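Lerico Retail Skills, Book 2
Chapter 12
Small Stock: Writing It Down

Before you start
You should have done the chapter on till work. If you haven't, do it first, the bit on float at least. You will need a pencil, a ruled book or a spreadsheet, and a box of mixed things from home.

What this chapter covers
Stock lines and what goes in them
Describing an item so someone else can find it
Pricing from cost
What to do when the book and the shelf disagree

Most trainees think stock work starts with numbers. Starts with words. A shop with 200 lines of tinned food can lean on the barcode, and mostly does. A second-hand shop can't. Nor can a gift shop that buys in odd lots, or a market stall, or the Thursday table at the back of the church hall. Somebody has to look at a thing and write down what it is, in a hurry, with a customer waiting. Get that line wrong and everything after it is wrong too - the price, the reorder, the year-end figure. 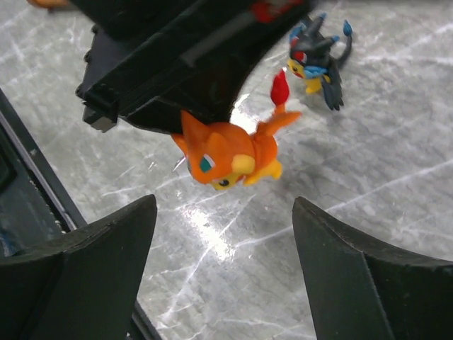

12.1 The stock line

One item or one kind of item, one line. Always. Each line has a number, a short description, where it came from, what it cost, the asking price and the date in. Some shops add a shelf code. Hondumbridge Market traders tend to skip it, there being no shelves.

Keep the number plain. Start at 1 and go up. Don't build the supplier or the colour into it, it looks clever for a month and then you change supplier. Never reuse a number after the item has sold. If line 119 was a teapot in August then 119 is that teapot for good, even when the book is full and you've started another.

Cost means what you paid, with a fair share of carriage. For a mixed lot, split the total by what you expect each piece to fetch. Not evenly. A box with one good jug and a heap of egg cups is not a box of equal things.

12.2 Sorting before you write

Sort first, write second. Put like with like: glass, china, toys, books, linen, tools. Within toys, soft ones apart from hard ones, boxed apart from unboxed. Wipe things down if they need it. Check for chips, cracks, missing pieces, and write those down as well, becuase a buyer will find them anyway.

Anything you can't place goes in a tray marked QUERY. Empty the tray weekly.

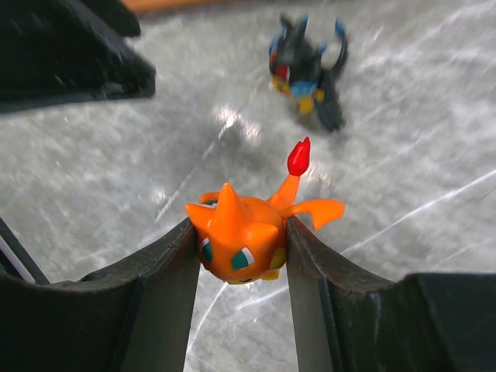
Fig. 12.2 Small plastic figure, orange, teal-green eyes. Another figure behind.

Toys sold for children have safety rules of their own and they're dealt with in a later chapter. Read it before you price anything in that group.

12.3 The short description
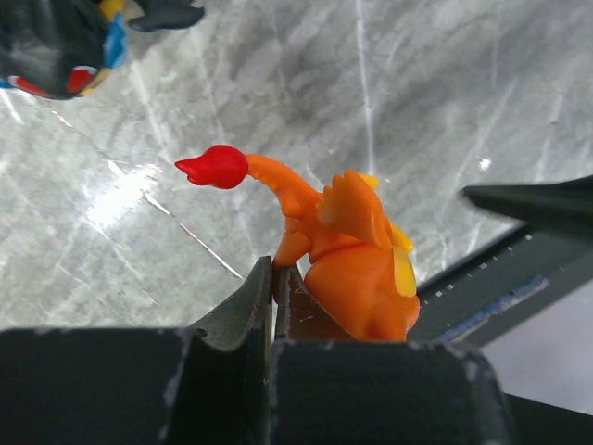
A short description has one job, to pick the item out from its neighbours. Order matters: noun first, then material, then colour, then the one feature nobody could mistake. "Jug, glass, green, chipped lip." "Nice old jug" is no use at all. Small figures are the usual trouble, as a shelf of them all come out as "figure, plastic" and then the book can't be matched to anything. Find the feature. With an orange dragon it would be the red flame on the end of the tail, so: "Dragon, plastic, orange, red flame on tail." Fits in the column. The wing can go in the notes if there's room. Leave out guesses on maker or age unless they are marked on the peice or you have paperwork.

Same for clothes, by the way. "Coat, wool, navy, horn buttons" only if you know it's horn. Otherwise "buttons, brown".

Try it
Take the box of mixed things. Write a line for each. Shuffle them, hand the book to someone else in the group and ask them to match lines to items. Any line they get wrong, rewrite.

Case study: Skostance Gifts
Skostance bought up the remaining stock of a smaller shop, Rind, and got the stock book along with it. Most entries read "ornament" or "misc". Two members of staff relisted the lot before anything could be priced. Read the extract from the old book overleaf and mark every entry you could not match to an item on a shelf. Then go on to 12.4, Pricing from Cost.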